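Tudel Opens Equipment Planning Program for Small Kitchens and Packing Rooms

Bench rental and fixed-scope trials let buyers test a robot arm on their own items before they commit to a purchase

NASERI – Tudel, which supplies and services tabletop automation, will begin taking bookings in March for a planning program aimed at businesses that are budgeting for their first robot arm. The program is called Flustix and will run from the company's workshop in Naseri.

Under Flustix, a customer sends in the items its staff handle every day. Tudel sets them out on a standard bench, runs an arm on them for 2 weeks, and returns a written report. The report lists which items the arm handled, which ones needed a different gripper, and what the full installation would cost, including cabling, mounting, floor space and staff training.

The trial fee is $1,068. Customers who go on to order a bench within nine months will have the full fee taken off the price. There is no obligation to order.

"Most of the budgets we see have a line for the arm and very little else," the company said. "The table, the wiring and the spare parts get added later, usually out of someone else's money. We would like buyers to have those figures in front of them when they ask for approval."

For customers who are not ready to buy, Tudel will also rent a complete bench for $3,863 per quarter. The rental price covers the arm, one gripper, the work table, delivery and one service visit. Extra grippers and any changes to the table are quoted separately. Rental benches can be returned at the end of any quarter.

The program was developed with Kudida, a meal preparation company that used an early version to plan its spending for the coming year. Kudida asked for trials with plates, small dishes, colanders and bottles, and used play food in place of fresh produce while items were being set out. After reading the report, the company put off one planned purchase and moved that money to a second work table.

"We went in expecting to order two arms," Kudida said. "We ordered one, and we have a better idea of what the next one has to do."

Tudel recommends that applicants measure their available counter space, note the nearest power outlets and list their most common items before getting in touch. Items should be clean and free of food. Sharp tools and open liquids cannot be accepted for trials at this time.

Booking requests are reviewed every Monday. Places for the first round are limited by the number of benches in the workshop, and requests will be handled in the order they are received.
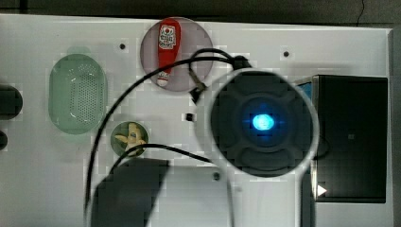

Trial bench with a robot gripper, a ketchup bottle on a plate, a toy banana on a small dish and a green colander.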